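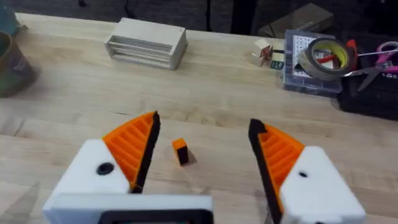
Questions we get about the Lundmont workbench top and the pale slatted crates, collected in one place. If yours isn't answered, write to the workshop and we'll add it.

## The bench top

**What is the top made of?**

Solid wood strips glued side by side, the way a butcher's block is made. The strips run the length of the bench. We pick light, blond boards, but wood varies, so expect a few strips to be darker or to have a small knot.

**How is it finished when it arrives?**

With two thin coats of clear oil. There is no varnish on it. You can use the bench the day you fit it, though it will mark less easily if you give it another coat in the first month.

**How often should I oil it?**

Twice a year for a bench that gets ordinary use. If you do a lot of gluing or wet work, oil it when the surface starts to look dull and chalky. Wipe it on along the grain, leave it for 20 minutes and take off everything that hasn't soaked in. Oily rags can catch fire by themselves, so lay them flat outdoors to dry before you throw them out.

**Which oil do you recommend?**

We use Keris clear bench oil. Any hard-drying oil for worktops will do. Olive oil and sunflower oil go sticky and should be kept off it.

**Can I sand out a scratch?**

Yes. Start with 120 grit, then 180, and stop there unless you want it very smooth. Sand along the strips and go a good hand's width past the scratch on both sides, or you will feel a dip. Oil the bare patch afterwards. It will look paler than the rest for a few weeks.

**Someone left a mug on it and there's a ring.**

A white ring is usually damp under the oil and often fades by itself in a day or two. If it hasn't, rub it with a little oil on a fine pad. A black ring means water and metal have been sitting together, and that needs sanding.

**Will it warp?**

It will move a little with the seasons. The top is fixed through slotted brackets so that it can do this without splitting. Please don't swap these for plain screws. Keep the end of the bench away from a radiator, and oil the underside at least once as well as the top.

**How much weight will it take?**

The long bench is rated for 2,000 newtons spread evenly across the top. A heavy vice should go over a leg – not in the middle of the span.

**What sizes does it come in?**

Two. Both are 800 mm deep. The short one fits most alcoves and the long one is meant to stand against a wall. We can cut either to length before oiling, but we can't make them any deeper.

## The crates

**Are the crates the same wood as the bench?**

No. They are made of a lighter softwood, which keeps them easy to lift. Next to an oiled bench they look a shade paler, and they yellow slightly over time.

**Do they stack?**

Yes, up to four high when empty and two high when full. They have no locking lip, so don't stack them where they could be knocked.

**Can I stand one on its side and use it as a shelf?**

Plenty of people do. Laid on its side it holds sandpaper, tins and small boxes well. Put anything heavy on the solid bench and not on the rails, which are only thin.

**Small things fall through the slats. Is there a liner?**

We sell a cotton liner under the name Ileo, in natural only. A piece of stiff card cut to fit the base does the same job for nothing.

**A rail has come loose. Can I mend it?**

Pull it away gently, clean off the old glue, put a thin line of wood glue on both faces and clamp it overnight. If the rail has cracked along its length, ask us for a new one. Rails are sold in packs of 7.

**Can they be painted?**

They can. Sand them lightly first and use a water-based paint in thin coats. It takes longer than you'd think to get between the slats, so a small round brush is better than a flat one.

## Small pieces and tidying

**How do I keep blocks and offcuts from marking the top?**

Dark painted or stained pieces can leave colour behind if they are left on fresh oil. Wait two full days after oiling before you put them down. Grit on the underside of a block does more harm than the block itself, so brush the bench before you start.

**What should I clean it with?**

A damp cloth, wrung out well, then a dry one. Washing-up liquid is fine for greasy marks. Scouring powder and steam cleaners will strip the oil.

## Orders and returns

**Where can I see one?**

At Makhubela, our shop and workshop. There is a long bench on the floor that has been in use for years, dents included, and you are welcome to try it. We close for stocktaking in April.

**Do you deliver upstairs?**

To the front door only. The long top weighs more than 40 kg and needs two people.

**Which number do I quote for spares?**

The one stamped under the left end of the bench. If it is 1,022 or lower you have the older brackets – tell us when you order, as the new ones won't fit.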